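Mernon opens its lockers to the public, all 486 of them

Former sorting hall at Pruvport gets a day-locker room with hasps, vents and a firm policy on fish

PRUVPORT, November – Mernon, the storage company that has spent years looking after things people would sooner not carry, has opened a locker room in the old sorting hall behind Pruvport's ferry terminal. The room holds 486 metal lockers in three sizes. They are grey. Mernon considered other colours, and samples were put up in the office for a month, at the end of which everyone agreed that the grey ones looked like lockers.

The hall is open from 5.30 in the morning, in time for the first boat, until half an hour after the last one. Lockers can be taken by the day, the week or the month. A small one will swallow a rucksack and a pair of boots. A tall one will take a coat on its hanger, a folded pushchair or a cello, the last of these having been tested with a borrowed cello and a nervous owner.

Bring your own padlock

Mernon has decided against keypads, apps, wristbands and anything else that needs charging. Every door in the public hall has a hasp, and customers fit their own padlock to it. Those who arrive without one can buy one at the counter, with two keys. The company recommends keeping the two keys in different places, and in particular not putting the spare in the locker.

The decision came out of a survey Mernon carried out before fitting the hall. It put one question to 800 ferry passengers: what do you want from a locker? The most popular answer was "that it shuts". The second was "that it opens again". A small but determined group asked for a mirror inside the door, and there is now a mirror on the wall by the counter, where it can be shared.

"We read every reply, including the ones that were mainly about the ferry," said a spokesperson for Mernon. "People were very clear. They have a wet coat and a heavy bag and a meeting in town, and they would like to be rid of two of those. We can't help with the meeting."

Air, and why coats need it

The lockers come from Mabuza, whose steel units already stand in Mernon's staff rooms. They are vented, a point on which the survey had little to say and Mernon's cleaning team had a great deal. A damp coat shut in a sealed box for nine hours comes out as a different coat. Slots in the doors let the air through, and the hall's heating runs along the back wall to help matters along.

Handles are recessed, so that a person walking down the row with a bag on each shoulder doesn't collect one in the hip. The old units in the terminal waiting room had handles that stuck out, and regular passengers will remember them without fondness.

Prices have been kept to whole pounds. A further 125 lockers have been set aside for monthly customers, in the row nearest the doors, and these are expected to go first to people who cycle to the boat and would like to leave their waterproofs somewhere other than the back of a colleague's chair.

The Indness workshop

Doors, hasps and latches are looked after at Mernon's workshop in Indness, two stops up the line. Repairs to locks make up most of the work. In the past year the workshop dealt with 3,144 jobs across all of Mernon's sites, the bulk of them bent hasps, stiff latches and padlocks whose keys had gone on holiday without them.

Small details matter more than one might expect. A hasp set a finger's width too close to the edge will skin a knuckle every morning, and its owner will write in. 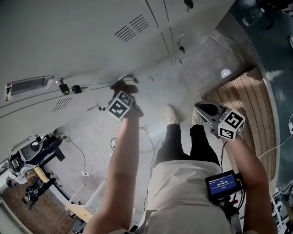 What you may and may not leave

Most things are welcome. Coats, bags, shoes, helmets, musical instruments, shopping and birthday presents that must not be found at home can all be stored for as long as the locker is paid for. Mernon does not ask what is in a locker and is usually happier not knowing.

The exceptions are as follows. No animals. No fuel, paint or gas bottles. No fish, fresh or otherwise, and this includes fish that is very well wrapped. The fish rule was carried over from the waiting room, where it was introduced one July.

Lockers left shut beyond the paid period will be opened by staff after seven days, with two people present, and the contents kept at the counter for a month. Customers who have lost both keys should bring proof of who they are and be ready to describe what is inside. "A bag" will be met with a follow-up question.

Opening offer

The first day's hire is free for anyone showing a ferry ticket, until the end of the month. One locker per ticket. The offer covers all three sizes, although Mernon asks that the tall ones be left for people with something tall.

About Mernon

Mernon provides lockers, left-luggage rooms and cycle stores at ferry terminals, railway stations and swimming pools. Its workshop is in Indness.

Press enquiries: the Mernon press desk, Pruvport Sorting Hall, weekday mornings. Visits to the hall can be arranged, and bags may be left at the counter.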